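Re: [assembly-floor] kitting cell, what happens to the bench people?

On 19 July 2021, a member at Urkinmont wrote:
> We are being told the kitting benches go over to arms in August.
> Two of my people have asked me straight out if they should start
> looking. What did you tell yours at Clarnena?

Thank you for asking this on the list, and please tell your two that I remember the feeling very well. We went through the same worry when the Rajan cell was first talked about, and I wish I had spoken up sooner than I did.
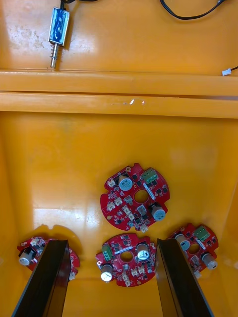

What I told ours was that the job would change and that I didn't know all of it yet. Kitting for us means a round board and its wire harnesses laid out on a paper-lined tray, and an order is 272 kits. Six people used to share that, and their wrists were sore by the end of it. All six are still here – two look after the cell, and the others moved up to final wiring, with the training paid for.

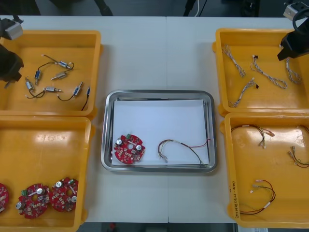
It hasn't all been sweet. Harnesses are floppy things and the arms need far more patience with them than with boards, so somebody who knows the parts has to stay close. The old bench was also where people chatted, and a couple of them miss that more than I expected (so do I!). We moved the coffee corner nearer to the cell, and it helped a bit.

If I could do one thing over, I would let the bench people set up the bins from day one. They knew which way everything should sit, and we asked them in week six.

Do write to me off list if a visit would be useful.

Warmly, 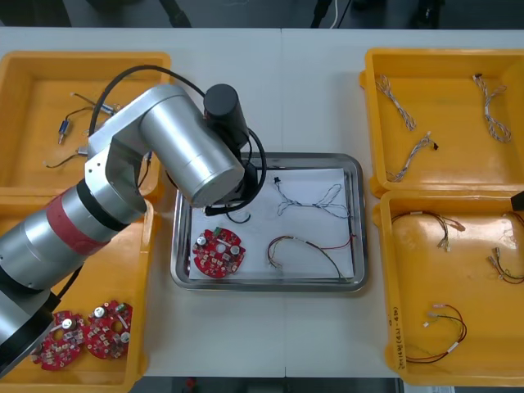
Assembly lead, Clarnena
Kitting and final wiring

P.S. The Fedlow training notes I promised in the spring are nearly ready. I'll post them to everyone.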